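Teaching laundry by teleop, door-open problem and how many demos is enough?
18 March 2020
By drumroller
4 min read

drumroller
OK so I've been lurking for ages and finally have something to ask. We're teaching a two-finger gripper to load and unload front loaders, all by remote control, one person driving and one person resetting. I'm usually the driver. We're at 417 recorded runs and the thing can reach into a drum and grab a shirt maybe half the time, which I was pretty happy with until I started watching the failures back to back.

It's nearly always the same failure. The arm goes in at a nice angle, the fingers close, and then on the way out the wrist clips the ring around the opening. When I drive it myself I do a little roll of the wrist without thinking about it, because I can see I'm close. The policy copies the roll but at the wrong moment, like it learned the dance step and missed the music.

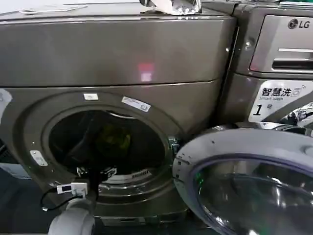 So we've been arguing about whether to keep collecting or throw the early stuff out. My first 60 runs are honestly terrible, I was still getting used to the lag and I stop halfway in a lot of them to look around. My gut says dump them. My boss says data is data. Anybody been through this?

Other question, while I'm here: does anyone do this by hand-guiding instead (grabbing the arm and moving it yourself)? I tried it on a Fonseca arm at my last job and liked the feel a lot, but my own elbow was in the wrist camera half the time.

kettle_and_cord
Dump them! The pauses are poison. If you sit still for a few seconds in front of the drum, the model learns that sitting still in front of the drum is a perfectly good thing to do, and then you get the famous freeze. We had one at Kustcombe that would park itself in front of an oven and just stay there until somebody hit stop.

marlow77
I'd go the other way. Trim the pauses and keep the runs. It's an evening of work with a script that cuts anything where the joints aren't moving, and you still get the odd approach angles from when you were bad at it. Those wobbly saves are worth a lot, because a clean run never shows the robot how to get out of trouble.

kettle_and_cord
Wobbly saves, sure. But there's a difference between a save and a guy searching for the right button. I've watched my own early recordings and there isn't much saving going on.

drumroller
Ha, mine are mostly searching for the button. But I do like the trimming idea. How do you keep from cutting the bit where the gripper is closing? The arm is basically still then.

marlow77
Check the finger position too, and only cut when both are quiet. Leave a few frames either side or you get jumps.

tinplate
Jumping in about the ring. How many camera views are you feeding it? If it's only the head view, I bet it can't tell how deep the wrist is once it's in the dark. You're judging that from experience and it has nothing to go on. We added a wrist camera on the Garnamar project back in January and the bumping dropped off within a week or so, with the same demos count as before.

drumroller
Head and one wrist, but the wrist picture goes nearly black inside the drum. Hadn't thought about what the model is getting there.

tinplate
Stick a little light next to it, then. Cheap and ugly and it works. You'll need fresh demos with the light on though, sorry.

parsnip_dave
Disagree with pretty much everyone, lol. I think you should be hand-guiding for anything involving contact. With the sticks you can't feel the rim, so you steer wide and jerky. When I push the arm myself I can slide along an edge and the recording has that in it. Elbow in the shot is a pain, but you can record the path by hand and then play it back with nobody standing there, and use the playback for the video.

kettle_and_cord
Playback only works if the shirt is in exactly the same spot, Dave. It's cloth.

parsnip_dave
Fair, for cloth. For the doors it's great, and doors are half the job.

marlow77
On the "how many" question, the Sturklow folks I used to share a bench with wouldn't even talk about a task until they had 2,000 runs. I've had decent results on way less, but I changed the start position every single time and swapped drivers a lot. If you're the only driver, get a second one in there.

drumroller
We have 2 drivers on paper, but the other one hates the headset, so it's me. OK, plan for now: trim the early ones, put a light on the wrist, and bribe my coworker. I'll train with and without the first batch and post both numbers when they're done.

tinplate
Please do, and say which fabric you used. Towels and shirts have been totally different animals for us.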